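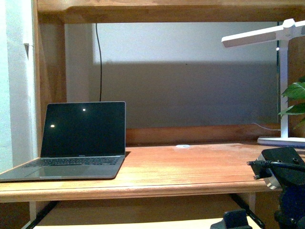 Filed under: Talks & Slides / Home Robotics

CAN IT TIDY A DESK YET?
Speaker notes, 7/22/22

Slide 1 – the desk

Leave this up while people sit down. Say hello, say the title again, ask if the back row can hear.

Start with the question from the title. Short answer is no, with some parts that are close. Most of the talk is about which parts.

Ask for hands: who would let a machine move their laptop? Wait for it. Then ask who would let it move the lamp. I expect more hands for the lamp, and I want to come back to that at slide 4, where the lamp is the harder of the two.

Slide 2 – what counts as a chore

A chore has a start and an end that a person would agree on. "Clean the desk" doesn't. "Close the laptop" does. When I started on this I wrote down 212 desk chores as people say them to each other at home and in small offices. Then I went through and crossed out the ones where I couldn't tell from looking whether the job was finished. That left 119.

Those 119 are the list for the rest of the talk. Handout has them all, don't read them out.

Slide 3 – closing the laptop

Point back to the first slide. Silver laptop on the left, open, screen dark. The front of it sits close to the lip of the desk.

Things to say:
- Closing a lid is one push along a curve. Arms are good at this now if they know where the hinge is.
- A dark glossy screen is a bad thing to look at. There are two small bright reflections on this one, and a depth camera can read spots like that as holes or as nothing at all.
- Push too hard near the front edge and the whole machine slides. A person puts the other hand on it without thinking. With one arm you have to push slower.

We ran lid closing 200 times with the Prando arm software, same laptop model throughout. I'm not giving a success rate for this slide because we changed the grip partway through and the two halves don't compare. Say that out loud. Someone always asks.

Slide 4 – the lamp

White lamp, flat base up against the back rail, thin stem, long flat head reaching out over the desk.

Moving it means picking up something tall by the stem or sliding it by the base. Sliding is better. But there is a thin white cable from the back of the base running along the rail, and the plant leaves come in behind the stem. A planner that only knows about the lamp will pull the cable or push the lamp into the leaves.

Leaves are a good one to stop on. They bend, so touching them is fine, up to a point. Most software I have used treats a leaf like a brick and refuses to go near it.

Balaskas planner: has a setting for soft obstacles, marked by hand. Works if you are willing to mark them by hand. I wasn't, after the first week.

Slide 5 – small flat things

The white disc in the middle of the desk, near the back. Small, round, flat. No handle and not much height to grab.

Ways to pick up something like this:
- Slide it to the front edge and pinch it where it hangs over. Slow, but it is what I would try first.
- Suction. Fine on a smooth top, no use on cloth.
- Fingernail-type tips that get under the rim. Otberg sells a set. They wear down.

The front edge on this desk is rounded, so option one needs care. The disc starts to tip earlier than it would on a square edge.

Also say: a robot that doesn't know what an object is can still put it in a tray. It can't put it away. Those are two different chores and both are on the handout.

Slide 6 – cost

Keep this short. The Drorel gripper pads we used were $800 for the set, and we went through more than one. A person can clear this desk for free in the time it takes the arm to find the lamp base. For a home I can't make the numbers work today. A shop floor with the same bench on every shift is a different case, and I would look there first.

Slide 7 – where that leaves us

Close to ready: closing lids, pushing drawers shut, pressing switches that are in a known place.
Works with help: moving lamps, picking up flat things, wiping an open stretch of desk.
Not yet: cables of any kind, plants, deciding what belongs where.

If time is short, skip slide 6 and go straight here. Then questions. Handouts are by the door – mention that before people get up.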